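Kitchen Arm Project, Grurham Shop Group
Progress report, Saturday, October 5, 2019

We set out in June to have the arm put utensils away in a drawer. I had doubts then and I still have them. The controller code came from the Jondier library, and most of our 138 logged runs went into fixing its timing. A "success" in our log means the gripper let go somewhere over the drawer, and I think that is too generous.

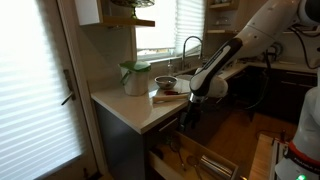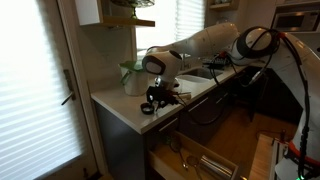 Jayawardena read the draft and objected that a loose definition is fine for a first build, as long as we use the same one all the way through. Maybe. I would still redo the last 50 runs with a stricter rule before claiming any rate at all.

Left to do: rewrite the release check, and find out why the wrist drifts after 2 hours.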